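Prarkness Residents' Desk
Ticket 1444: Bed in flat 63 not available for sleeping
Opened by: Ewurabena Ametepe
Assigned to: Dzifa Mensah
Category: Furniture / beds (there was no category for "stuff")
Status: Closed, with reservations

Ewurabena Ametepe wrote:
Bed unusable. Frame is fine, mattress is fine. The trouble is that everything without a home in this flat gets put on it, and at bedtime it all moves to the chair, and in the morning it moves back. This has been going on since June. Please advise.

Dzifa Mensah wrote:
Thanks for getting in touch. Have you tried putting the things away?

Ewurabena Ametepe wrote:
I have now read that several times and I would like to speak to someone else.

Dzifa Mensah wrote:
It's me or Fuseini Sulemana, and he does boilers. Do you have a drawer?

Ewurabena Ametepe wrote:
I have the Drislow chest that came with the flat. Top drawer sticks. Second drawer is cables. Third drawer is Lamisi Agyeman's, although she moved out, and she says she is coming back for it.

Dzifa Mensah wrote:
Top drawer: take it right out, rub a candle along the runners, put it back. Ticket 1073 was the same chest and the same drawer. Let me know.

Ewurabena Ametepe wrote:
Candle done. Drawer now opens so well that it landed on my foot. Still counts as progress, I suppose. Started on the bed in October 2018 and will report back when I can see the pillow.

Update. Clothes went first, being easy. What's left is the soft small stuff: the cloths, the yellow one included, and a blue face mask, the pleated kind you throw away. Do I throw it away? It looks perfectly good. So did the last one.

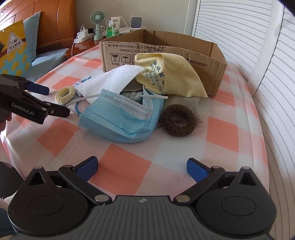
Dzifa Mensah wrote:
If you can't say when you last wore it, bin. Cloths in the top drawer, folded or not, I shan't be checking. Hair ties want a saucer or they'll be under the bed by morning.

Ewurabena Ametepe wrote:
Saucer found. Mask binned, then worried about, then left in the bin. Sheet is visible from end to end and I had forgotten it had checks on it.

Dzifa Mensah wrote:
Closing this, then. How's the chair?

Ewurabena Ametepe wrote:
I'll open a separate ticket for the chair.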